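Brolley: Planning Grasps in a Toy Kitchen
Project report, Shakuntala Sengar and Stepan Pavliuk

3. The planner

Our first planner, Vakulenko, treated every object as a box. Boxes are quick to compute and easy to draw on a poster. A banana with its peel open is a poor sort of box, and Vakulenko spent most of August proposing grasps on the air between the flaps. Stepan maintained that these were valid grasps of air.

Brolley replaces the boxes with a height map built from the overhead view, then scores 600 candidate grasps per object and throws out any that would bring the fingers into a neighbour. The plate and the ketchup bottle on it are now planned as two objects, which took 2 rewrites and one frank conversation.

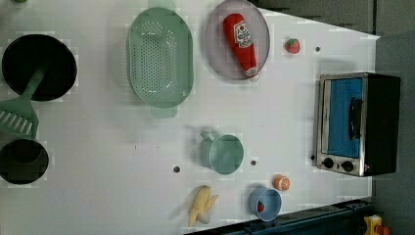
Scoring is the slow part. A full pass took 1666 ms until Shakuntala noticed that we were rebuilding the collision tree for every candidate, including the ones already rejected. Moving one line out of a loop brought it down to 792 ms. We had previously set aside a fortnight for optimisation and spent the rest of it on the config loader.

The colander still causes trouble. Its holes give noisy depth readings, and Brolley sometimes takes the base for several very small objects. Filling gaps below a set width helps, but the same filter rounds off thin handles, so it is switched off by default.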